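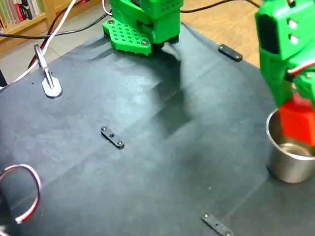 The stainless steel cup has held its place in the American household longer than most of the things stored beside it. It survives the move from the first apartment to the family home, and it is often still in use when the matching set has been lost.

The Stukdale Museum of Household Goods has given the cup a gallery of its own this spring. The display draws on 347 pieces from the Rangel collection, the oldest of them made for school lunchrooms and rail dining cars. Visitors may handle 127 of them at long tables in the east hall.

Much of the exhibition concerns the rim. A cut edge of sheet steel is sharp, and early makers folded it flat, which left a seam that trapped food. The rolled rim, curled outward into a narrow tube, gave the lip a smooth surface and kept the wall from bending when the cup was dropped. Records from the Clakance works show that the change required new tooling and added almost 200 hours to the first production run.

Care is simple. Warm water, mild soap and a soft cloth will preserve a polished interior for decades – steel wool will not. Cups should be dried by hand where the water is hard, and stored upright on cloth.

The gallery is open through June. Admission includes the Durkier Room, where the factory ledgers are on view.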